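ok thread on the bench rules because three people have asked me this week and I keep typing the same answer into chat

context: we run two-arm tabletop cells, sweeping and clearing up crumbs, that sort of job. Alfie Marsden wrote the first house rules for Momico. one side of A4. it is now 4 sides and I blame myself for most of it

rule one. mat down before anything else. brown paper, flat, white edge of the table showing so you can tell if it's crept. if the paper has shifted, stop and reset. don't nudge it mid-run, I've seen the logs, we can tell

rule two. line the trays. black bag, folded over the rim, all the way round. a loose flap catches on fingers and then you've got a bag on the floor and a run in the bin

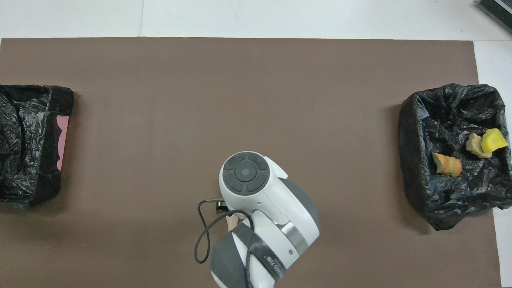
rule three, cables. enough slack for the wrist to turn right round, not so much that a loop can drag across the work. check it by hand at full reach, both arms. yes every time. yes even after lunch

people skip this one more than any other. Aba Quansah went through 582 runs on the Corordale cells and tagged the reason for every stop. over 100 were cables. not the clever software, cables

rule four: status lights. look at BOTH bases before you lean in. green doesn't mean safe to touch, it means the arm is live and might move. we had this the wrong way round in the old wording and it took far too long for anyone to shout

so the new wording is: hands stay outside the paper unless the stop is pressed and you've said so out loud. saying it out loud feels daft. do it anyway

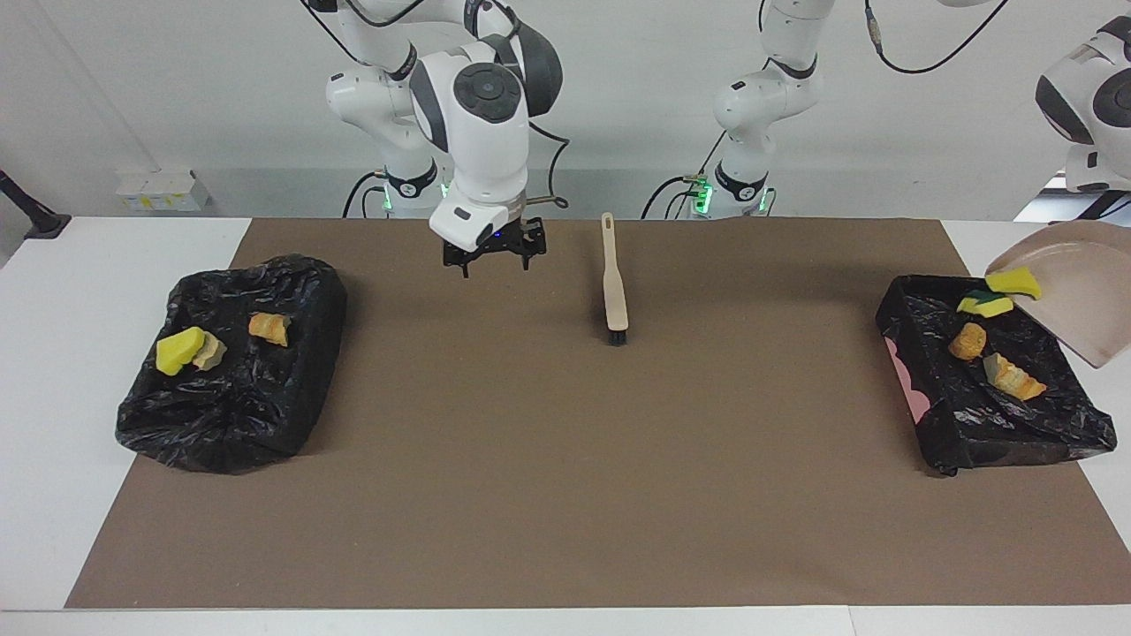

rule five. tools. anything an arm picks up gets put back on the mat by the arm, or by a person with the stop in. no handing a brush to a moving gripper. I don't care how slow it's going

also if you swap a tool write it down!! different brush = different run. Matar team lost an afternoon in March comparing two sets that weren't comparible

someone asked if this is "a real standard". no. it's house rules, it sits under the proper risk assessment and doesnt replace it. if the two disagree the risk assessment wins, then tell Alfie

Rirnadeo site gets the same sheet from December, laminated, 2 copies per cell. one on the wall, one by the stop button - please don't use it as a coaster

bits still being argued over: who signs off a bag change halfway through, and whether crumbs on the table edge count as a fail. I say fail. Aba says depends. replies open till 4 then I'm on a train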